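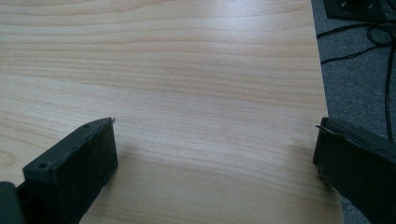
Words: Iona Pollock
Filed under: Software, Interviews
April

Rizwan Ranasinghe spends most of his working day on the part of a robot's software that decides whether anything is there to pick up. He leads perception at Prarklow, a small firm in Prustadport that writes control and planning code for two-fingered grippers.

"People ask about the grasping," he says. "I mostly work on the bit before it. If the answer is an empty table, the arm should stay where it is."

The company's planner is called Flekness. It takes the view from between the fingers, estimates where the surface is and passes a list of candidate grasps to the controller. Early versions were too keen. Wood grain was a particular trouble, and so was shine from ceiling lights.

"A knot in the wood is a tight oval of grain," Ranasinghe says. "The old model would give that a score and the planner would go down and close on the tabletop. We had a log with eight attempts in a row on the same knot."

The fix took most of the winter. The team put together 1,521 views with nothing between the fingers and trained the detector on those alongside the ordinary ones. They also masked the fingers out, using the known shape of the gripper and the opening reported by the motor.

That second step caused its own problems. Pads wear and their edges lift, so the fingers stop matching the drawing. "The mask was cut tight to the model," he says. "A bit of loose pad would stick out past it and get reported as a thin object, always in the same place." The mask now has a margin of 4 mm, which he calls "not clever, but fine".

Torbjørn Hedlund, who looks after the planner, wanted table edges handled separately. Carpet and cables beyond the edge used to be treated as part of the work surface, at the wrong height. Flekness now fits the table plane first and drops whatever falls outside it.

"Cables were the worst," Hedlund says. "Long, thin, dark, good contrast. The detector loved them."

The perception loop has a budget of 100 milliseconds and the plane fit uses a fair share of it. Hedlund would like to run it less often when the arm is still. Ranasinghe is against that for now - he has seen tables get nudged.

They are also rewriting the replay tool, Shirazi, so that a bad decision can be stepped through with the scores shown beside each view. At present that means two windows and a spreadsheet. Ranasinghe expects to have it in use by the end of the month.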